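The Second Table

The budget for the Grustville office had 65 lines, and Nanna Steinarsdóttir had been asked to defend line 41, which said "table."

"It says table," said Mansour, who ran purchasing and had once sent back a stapler.

"It is a table."

"The one you already have is a table. I walked past it this morning. It looked fine."

Nanna explained that the first table was busy. It had two arms on it and a person in front of it from the moment the lights came on, and the person waiting to use it next had started bringing a novel. The request was for a second table, with two more arms, so that the novel could go home.

Mansour wrote down "novel."

"And what do the arms do?"

"Right now? Cups and cubes."

"Who is the customer for cups and cubes?"

There was no customer for cups and cubes. There was a customer, Wostetti, for putting small parts into the correct compartments of a box, and the road to Wostetti ran through cups and cubes for a distance that Nanna had described in December as short. She did not repeat the word now. Mansour had a good memory and kept it sharp on other people's adjectives.

He turned the page. "Two arms. Could you start with one?"

"You could start with one shoe."

He did not write that down. He had moved on to the quote from Flondonell, which covered the frame, the wiring and a visit from a man who would tighten things. Under the visit there was a charge for travel, and under the travel there was a charge for parking. Mansour looked at the parking for a long time, the way other people look at the sea.

"We have a parking lot," he said.

"I'll tell them."

"It's free. It has a hundred spaces."

"I'll tell them that too."

This cheered him up so much that he passed over the arms entirely, and they were most of the money. Nanna had noticed this about budgets. A large number was weather. A small number was somebody's fault, and it could be chased around the building with a pen.

They went on to tape. She had put in for more floor tape, both kinds, and he wanted to know why the floor needed to be told where it was. She said the tape was for people. He asked which people. She said people who walked past in the morning and thought things looked fine. There was a pause, and the tape was approved.

Gloves were approved. Cups were approved, after he had asked whether the kitchen had cups and she had said yes, and that he was welcome to explain it to the kitchen. The spare grippers went into a column he called "later," where they joined a label printer and most of the chairs.

"So," he said at last. "If I sign this, when do you ask me for a third table?"

She gave it some thought. A truthful answer existed, and it was in a spreadsheet on her laptop, on a tab she had named "misc."

"Not this quarter," she said.

He signed. Then he crossed out the parking, initialed the cross-out, and asked if he could see the thing running, now that he was paying for another one.

"Stay behind the tape," said Nanna, and went to find him a badge.

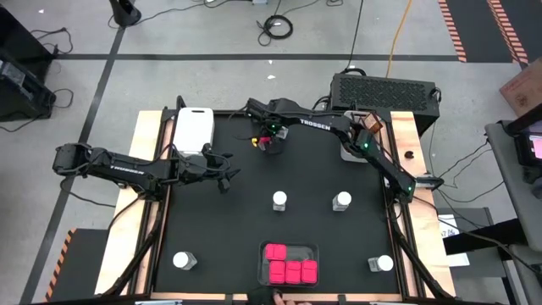
Mansour stayed eleven minutes, which was a record for purchasing. On the way out he stopped at the door.

"What would it cost," he said, "to make it go faster?"

Nanna told him it was in the column called "later," and held the door.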